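Review: The Vetside Suturing Bench, as Shown at the Clandstead Open Day

Our teaching hospital has been asked several times whether an automated suturing system would be of use in the surgical skills course. In March, two members of our staff attended the open day at the Clandstead training center, where the Vetside bench was shown to visitors from veterinary schools and larger practices. This review sets out what was seen and gives our view of the product for teaching purposes.

The bench consists of a single arm with a gripper, a small camera mounted near the gripper, a clamp for the practice pad and a screen for the audience. Pads are supplied by Radonjić and are sold in boxes of 50. The control software comes from Jarnance and runs on an ordinary desktop computer. Setup before the morning session took 13 minutes, including the alignment of the camera.

Visitors were seated in two rows, and the view from the wrist camera was relayed to the screen throughout. This was the best part of the arrangement. In most demonstrations of this kind the audience sees the back of a machine and very little of the work. At Clandstead the knots could be judged one at a time, and the presenter paused the arm whenever a question was raised.

The stitching was steady and slow. A student in the second year of our course would be expected to work faster, though perhaps with less even tension. The arm stopped twice during the morning to ask for operator approval before pulling a strand tight, and on both occasions the operator gave it from the keyboard. We regard this as a sensible design. The prompt itself is worded poorly and should be revised.

We were less satisfied with the handling of loose thread. Cut ends are left where they fall unless the operator removes them by hand, and on a crowded pad they make the close view harder to read. Lighting is also in need of attention. The lamp supplied with the bench produces strong glare on a shiny surface, and a diffuser should be part of the standard kit - at present it is sold separately.

The printed manual runs to 154 pages and is clear on cleaning, storage and emergency stops. It is thin on lesson planning. Schools that intend to use the bench in class will need to write their own exercises, and should allow staff time for this. According to the presenter, the recording library included with the software holds 301 short clips, which may be shown without the arm being switched on. We looked at several of them after lunch and found them well suited to small group discussion.
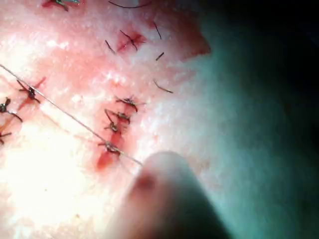 On balance, we recommend the bench for schools that already teach suturing by hand and wish to add a demonstration tool. It should not take the place of supervised practice. We have asked Vetside for a loan unit for the coming term, with the diffuser included, and will extend this review once our own instructors have used it.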